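My table, in April

I wanted to write about the small table again, because several people asked me how it is going. The short answer is that it goes slowly. The longer answer is below, and please forgive my English, which is better in the morning than at this time of day.

When I moved from Haverford to Warklow I brought two boxes I had never really opened. One had garden things in it and the other had drawing things. In the new place there is only one table for both hobbies, so the rulers and the soil have to live together. This is not a good marriage. Soil goes everywhere, and a clear ruler shows every grain.

My first step was to give each group its own place. The drawing tools go into the yellow tray. The two toy shovels stay to the right of it, with the blades pointing to the back. I know they are for children, but for a small pot they have exactly the correct size, and I like the purple one very much. The little stand with three platforms has its place behind the tray. The thin brown sticks are in the upper basket of the wire organizer on the left wall, standing up, so I can take one without looking. 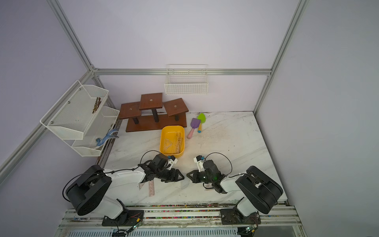 You should keep the shovels in a bucket by the door and never let them near the paper, wrote one reader under my last post, and another one answered that a bucket by the door is only a bucket to fall over. I think they are both right. My door opens to the inside and the hallway is 76 centimeters wide, so for now the shovels stay on the table.

The crumbs of soil are the real problem. I tried first with a wet cloth, and I don't recommend it. It makes a gray paste and the paste goes into the corners. Now I use a dry brush, the wide kind for wallpaper, and I always brush to the side where the shovels are. After that comes the cloth. It takes me longer to write this down than to do it.

Then I take out the rulers one after the other. I had forgotten how many shapes are in the big one with the wavy edge. It has hexagons which grow from small to larger, then a square, then triangles. As a student in Trendau I used such a ruler for planning tiles, and once I drew 114 hexagons on one sheet for a bathroom that was never built.

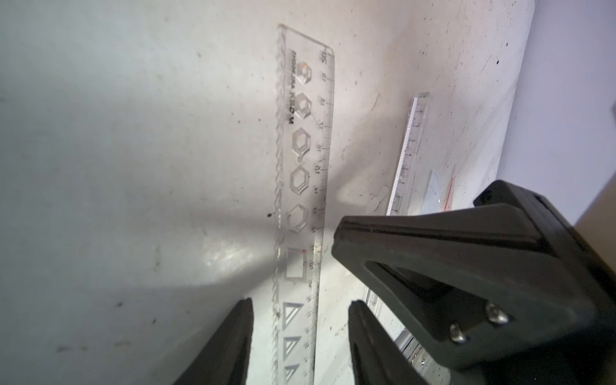 I still have this sheet somewhere, probably in the second box, under the seed catalogs from Rokitz. If I find it I will maybe use it for the garden plan, because hexagons are a nice form for herb beds. My plan is on a scale where one centimeter is 20 in real life, and it is quite comfortable to draw with the narrow ruler too.

For cleaning the plastic I use only lukewarm water with one drop of dish soap, and my fingers. A rough sponge takes away the printed numbers little by little. My old triangle has lost a part of its scale like this, many years ago, and I was sorry for it.

The table itself needs more patience. Some of the marks are only dust and go away with the brush, others stay whatever I do. I have read that baking soda helps, but I am a little afraid for the surface and will test it first in a corner.

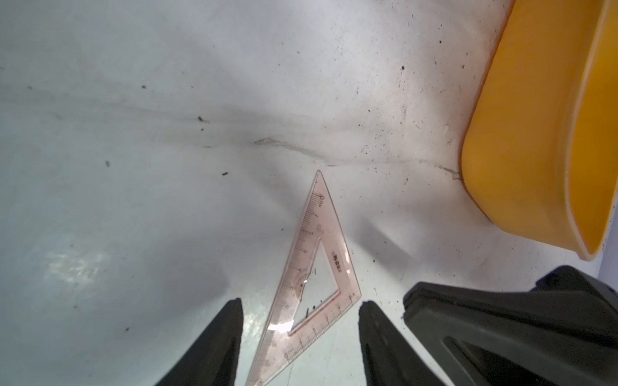

Set square beside the yellow tray, crumbs still to be brushed.

Next I want to decide what comes into the white basket at the back. I thought of seed packets, but the holes in the wire are maybe too big for the small ones. An envelope could help, or a piece of cardboard on the bottom. If you have the same kind of basket, please write me what you keep in it. I have 29 packets waiting in a shoe box and the basil should be sown this week.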